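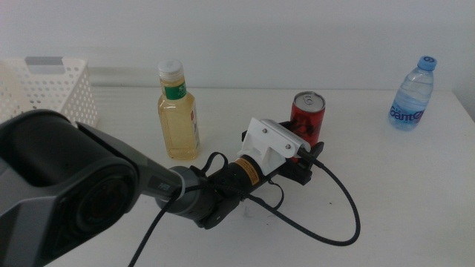

Product review: Piltis perforated storage basket, white
Prepared for the Laskowska household goods review series

The Piltis basket is sold as a general-purpose container for kitchens, pantries and shared refreshment areas. It is a one-piece item in white plastic, with round holes through the walls and a rectangular handle opening near the rim. The present review considers its suitability for the storage of drinks, namely cans, small water bottles and larger bottles of the squarish kind in which cordials and cooking liquids are commonly supplied.

The basket was bought at the ordinary retail price and used for 30 days in the refreshment room of the Terance building, where it stood on a white tabletop against the wall. It was filled each morning and emptied each evening. Staff were asked to use it as they would any other container and were given no instructions.

Capacity and fit

The manufacturer offers no guidance on how the basket should be packed. Cans stand upright without difficulty and remain upright when the basket is lifted with care. Small water bottles are less settled. They lean when the basket is part full, and the caps then catch on the rim as they are taken out. Square-sided bottles make the best use of the space and may be placed in the corners, with cans filling the centre.

A mixed load proved the most practical arrangement. Bottles of 1000 ml were accepted, but they raised the centre of gravity noticeably and should be placed low and to the middle. Cans of 300 ml presented no such concern.

Handling

The handle opening is wide enough for four fingers of an adult hand. Its edge has been smoothed, although a faint moulding line can be felt along the upper side. With a load of 5 kg the basket could be carried the length of a corridor in reasonable comfort. Beyond that weight the rim began to bow inwards, and two hands were preferred. Shirley Melnyk, who assisted with the handling trials, considered the opening slightly too close to the rim for users with larger hands, and the reviewer agrees.

The base has no feet. On a smooth table the basket slides readily when pushed, a convenience when reaching for items at the back but a nuisance when only one hand is free. A thin rubber mat resolved the matter.

Cleaning

White plastic shows marks, and the same may be said of a white table. Sticky residue from soft drinks came away with warm water and washing-up liquid. The holes require more attention. Dust gathers on their inner edges, and a cloth alone does not reach it; a bottle brush was found to be the most effective tool. The basket was also washed in a dishwasher, upper rack only, on three occasions, with no change in shape. Slight yellowing was observed on one corner at the end of the trial, though it is hardly visible under ordinary room lighting.

The perforations do allow air to pass, and chilled cans placed in the basket dried without leaving a pool inside. The water collects on the table beneath instead - a tray is advisable on any surface that may be damaged by damp.

Comparison

The nearest alternative examined was the Drarnevari basket, which has solid walls and a folding handle. It contains spills better and is more rigid when fully loaded. It is also heavier when empty, and its contents cannot be seen from the side. For a cupboard the Drarnevari is to be preferred. For an open table, where people wish to see what remains before walking over, the Piltis is the more useful of the two.

Assessment

The Piltis basket is a plain article which performs its main task adequately. The reviewer would have welcomed a second size, a firmer rim and some form of grip beneath the base. It is recommended for cans and mixed drinks of moderate weight, and is not recommended for the regular carrying of large bottles.

Rating: 4 out of 5

The basket remains in use at Terance and will be examined again in February, with particular attention to the rim and to the discoloured corner.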